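Vodell Tabletop Arm Kit: Your Questions

I'm Gunther Oltmanns, and I answer most of the mail we get about the kit. Last updated January 2023.

What comes in the box?

The arm, the gripper, the mounting rail, the cables and an emergency stop. The table is up to you! Any flat, sturdy one will do, as long as you can bolt the rail down (I've used a workbench, a desk and one very old door).

Do I need to buy special objects for it to pick up?

Nope. Raid the toy box. I love play kitchen stuff, and I use it for nearly all my own practice setups — a mug, a bowl, a plate, some pretend fruit. You get hard things, squishy things, round things and awkward handles all on one table, and if the arm drops a toy strawberry, who cares?

How crowded can the table be?

Start with six or seven objects and leave gaps between them so the gripper has room to come down. Once that goes well, pile on more. I like to mix big pieces like a pot or a colander in with the little ones, and I'll often park a toaster oven within reach too.
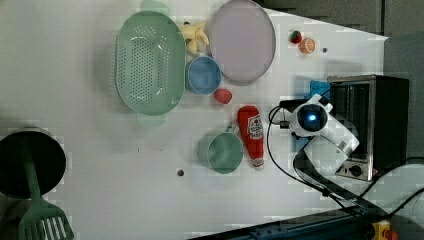

Where should the emergency stop go?

Somewhere you can slap it without leaning over the arm. Mine sits right by the base. Please test it before every session, even if you're in a hurry.

Can I use my old Varnari gripper?

Yes, with the Prallus adapter plate, sold separately. Plan on nine minutes for the swap, longer if you lose a screw under the couch like I did in November.

What if something breaks?

Write to me with your order number and a short note on what the arm was doing. Parts ship from our Mühlbauer workshop, usually within seven days.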